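Flivis tracker / Bimanual bench / Ticket 736
Title: Policy picks the wrong marker when the whiteboard is in view
Status: Resolved, follow-up open
Component: Koltix policy training, two-arm bench
Opened: June

Reported behaviour

Asked for a marker by cap colour, the policy reaches for the right one on a bare table nearly every time. Add the chessboard, the whiteboard and a few bits of clutter and it drifts. The right arm goes up to the whiteboard first, hovers, then comes back down and grabs whichever marker is closest. Same checkpoint, same prompt. Grasping itself is fine.

What we ruled out first

Calibration. Reran it on both arms, no change.

Cable drag. We thought the purple cables might be tugging on the wrists at full reach, but joint error was flat through the whole approach.

Lighting. The glare on the whiteboard looked like a good suspect and I was rather attached to it. Moved the board, dimmed the overheads, and the policy still went up to visit it.

Update, 10:40

Found something, and it's a lovely one! The training set has 686 episodes. In 143 of them the whiteboard is on the table, and in every single one of those the right arm touches it at some point. So the policy has learnt that a whiteboard means "go to the whiteboard", whatever the prompt says. The colour word hardly gets a look in.

We tested this by blanking the prompt altogether. With the whiteboard present, the right arm made the same trip up the table. That was the moment the whole bench got excited.

Update, 14:15

Trying the Szilágyi relabelling method. You take each long episode, split it wherever a gripper opens or closes, and give each piece its own short instruction. Then you mix in pieces where the whiteboard is there and has nothing to do with the task. No new hardware, no change to the network, only the data.

Test layout: four markers in the open middle of the table with black, green, dark blue and magenta caps, whiteboard behind them, chessboard to its left, and a toy brick off to the right of the markers. 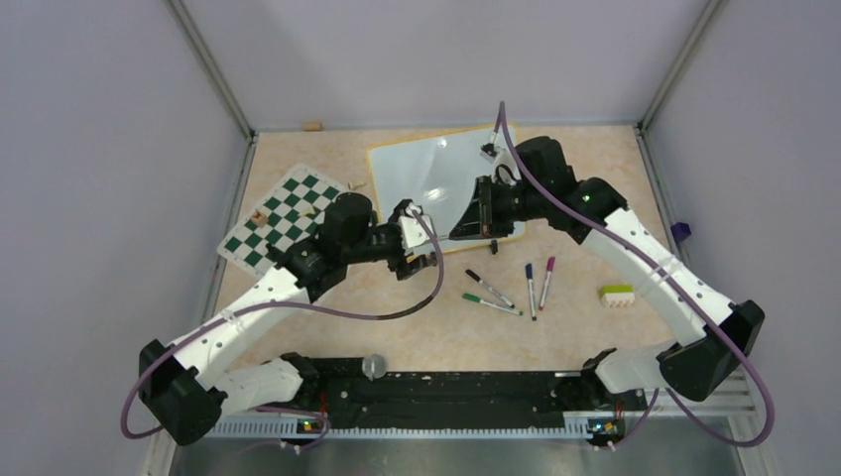 Result

Retrained with 3 seeds. All of them now go to the named cap with the whiteboard in place, and the detour has gone. Blank the prompt and the arms stay put, just as we'd hoped – the words are finally doing some work. I've watched the replays far more often than I needed to.

One weak spot: dark blue and black still get swapped now and then when the two markers are close together. I think that's a camera exposure matter and separate from this ticket.

To reproduce

Pull the relabelled set from Gernesix storage, use the default Koltix config, and turn off prompt dropout. Leaving dropout on brings a little of the old behaviour back, which deserves a ticket of its own.

Still to do

Run the same check with the chessboard. I'd bet the left arm has a similar habit with the chess pieces, and I can't wait to find out.
Add the blank-prompt test to the nightly run.
Open a new ticket for dark blue versus black.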